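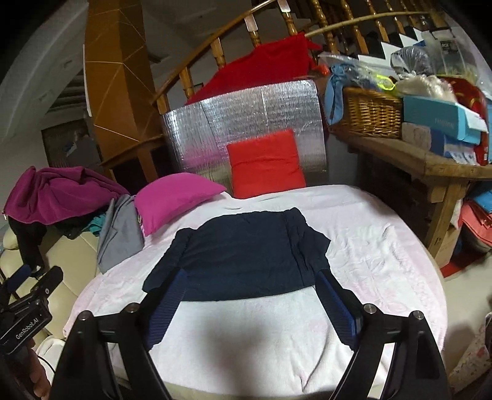
*Navy long-sleeved top on a white sheet, sleeves folded in.*

# Masri Folding Notes

Masri is a set of roughly 1,000 short entries on folding clothes at home, kept by the Reretti project. Each entry covers one garment on one surface. The current release is dated 28/11/2025.

## What's in it

- 34 garment types, long sleeves listed first
- 6 surface types (bed, table, floor, sofa, bench, shelf)
- Free-text notes, 30 words at most

## Surfaces

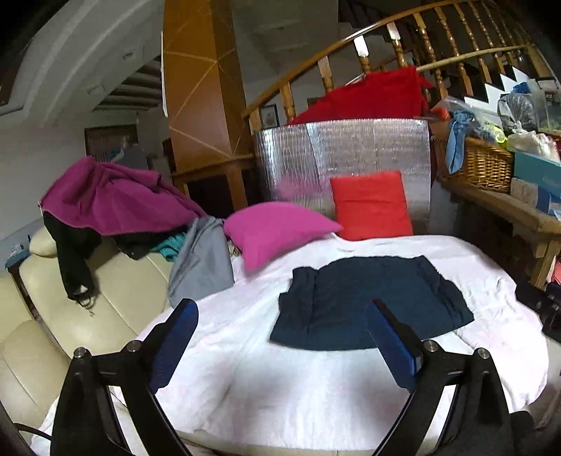
Beds are the hardest surface to label. A sheet moves with the garment, so wrinkles in one get logged as wrinkles in the other. Use `crease_garment` only for folds in the clothing itself, such as the crumpled diagonal one on the right side of the navy piece. The gathers where the sheet hangs down go under `crease_sheet`. Pillows and cushions are `background` – leave them out of the fold notes.

## Known gaps

- Entries from the Gravthorpe batch have no fabric field.
- Socks were dropped in January and haven't been put back.
- `sleeve_state` is blank for vests.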